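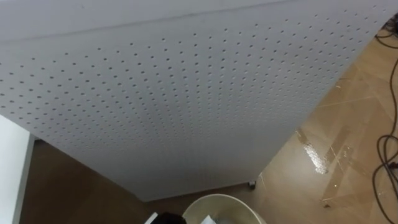

Rosaura Quintero said the mayor would lose by 30 votes, and that she had told him so in May, and that he had thanked her and ordered more yard signs.

Home Fiction Essays Archive Subscribe

The town of Rovden had 798 registered voters and one issue, the bridge. The mayor was for it. His opponent, Fidelina Escobar, was also for it, but with more feeling. She had once cried next to it.

"I could cry," said the mayor.

"You cried at the Hamex ribbon cutting," Rosaura said. "They thought it was the onions."

He asked for the numbers again. She read them to him slowly, as you'd read a menu to an uncle. 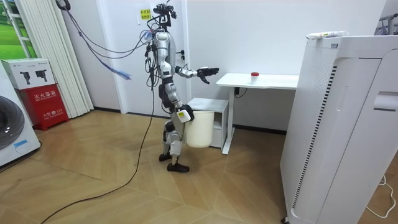
By evening he had a plan, and it was to be against the bridge. He announced it from the bridge. Two people clapped, one of them at a mosquito. A truck that wanted to get across honked through the part about heritage.

Escobar put out a statement saying she was shocked, then a second one with the spelling fixed.
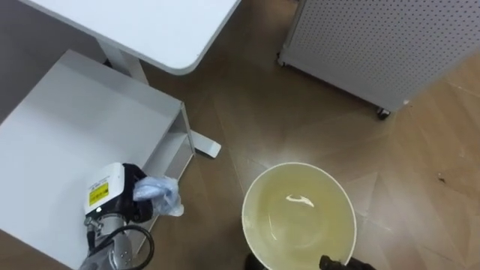
A desk and shelving.

They counted 674 ballots at the firehouse. The mayor lost by two. He called Rosaura at midnight to point out that she'd been off by 28.

"I didn't vote," she said. "Neither did my husband. We couldn't get across the bridge, you were on it."

More Fiction
The Recount at Itby
Our Man in Cáceres
A Motion to Adjourn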